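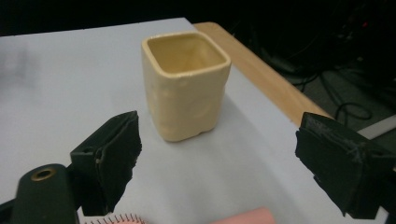

The square cup, cream on the outside and pale yellow on the inside.

I have been meaning to write about this cup since January, when I cleared out the kitchen cabinets and found out what I had been living with. I own far too many cups. I have the tall ones from Brandcombe that came with my first apartment, two travel mugs with no lids (the lids are somewhere, I'm sure of it), a set of tiny espresso cups I bought the year I was going to become an espresso person, and a mug from a dentist. I don't even go to that dentist anymore. And then there's this one, which I reach for every single morning without thinking about it.

So, the square cup! I found it at a street market in Pikia, on the last day of a trip that had gone a little sideways. We had missed a bus, my shoes were giving me blisters, and I had promised myself I was done buying things because my bag was already at the point where you have to kneel on it. There was a table with a blue cloth and a potter named Kasprzak sitting behind it eating a peach. I picked the cup up to be polite. I carried it around the rest of the table while I looked at bowls, and when I got to the end I still had it in my hand, and that was pretty much that.

I paid 60 for it, which felt like a lot for one cup and still kind of does. Booker Okafor, who was traveling with me and who has opinions about my spending, asked if it came with a saucer. It did not come with a saucer.

What I like about it is hard to explain to people who don't care about cups, but I'll try. It's square, except the corners are soft, so it doesn't feel like you're drinking out of a box. It's taller than it is wide and it bulges a little in the middle, right where your palm goes. The base flares out a bit, too. The walls are slightly uneven, and if you look closely the glaze has some faint lighter mottling in it, kind of like the inside of an oatmeal bowl. I know that isn't a pretty comparison but I eat a lot of oatmeal and it's the first thing I thought of.

Then there's the inside. From the side you'd call it a cream cup and move on with your life, but look down into it and it's this warm pale yellow, a touch darker than the outside. With tea in it you only get a band of it at the top. I drink slower so I can watch more of it show up. Booker says this is not a real hobby.

The rim is thick, and I was worried about that at first. I grew up on thin cups. My grandmother had very firm ideas about it and would tell you that tea out of a thick cup tastes like soup. I have now had a great deal of tea out of a thick cup and I can report it tastes like tea. You do have to commit to the sip a little. And drinking from a square cup, everybody asks me about this, you drink from the corner. Not the flat side! I learned that one with a full cup and a clean shirt. The corner works like a little spout and the flat side lets it all come at you at once.

I've had some people ask whether it's practical, and I mean, mostly? It fits in the cabinet beautifully because square things go right up against each other, or they would if I had more than one. It doesn't roll when it tips over in the dish rack. It also holds less than you'd think. When I make a full pot I'm up and down refilling it all morning, which my knees have noted.

Washing it is the only annoying part. A regular round brush doesn't get down into the corners at the bottom, so you get a tea ring that isn't a ring, it's more of a tea square. I use a bottle brush and a pinch of baking soda and leave it to soak while I do the rest of the dishes. I don't put it in the dishwasher. It would probably be fine, but I've had the same feeling about a few other things I used to own.

After that January cleanout I gave away most of the rest. The espresso cups went to my neighbor, the travel mugs went in the bin, and I let go of all the Brandcombe ones except for two, for company. I kept the dentist mug for pens. The shelf looked so bare that I went and put a plant on it, and the plant hated it there, so now it's just a bare shelf and I've gotten used to it.

I did try to find a second one, by the way. I wrote down the potter's name on the back of the bus ticket and looked for a shop when I got home, and all I could come up with was a little page on Jumesness with three photos of bowls and a message saying orders were closed. I sent a note anyway. I got a very kind reply a few weeks later saying the square ones were a bit of a nuisance to make and there weren't plans for more, but there might be a small batch if the mood struck. I've been checking that page more often than I'd like to admit. If the mood strikes I'd like two, and one in whatever color comes along.

In the meantime I've gotten weirdly protective of it. My nephew came over and went straight for it, of course, because kids always know, and I handed him a Brandcombe one with my biggest smile and moved the square one to the back of the counter. He's a lovely kid. He also drops things.

If any of you have a cup like this I'd love to hear about it in the comments, especially if it's a strange shape and you've worked out how to clean it. And if somebody knows of a decent brush for square corners, please, please tell me.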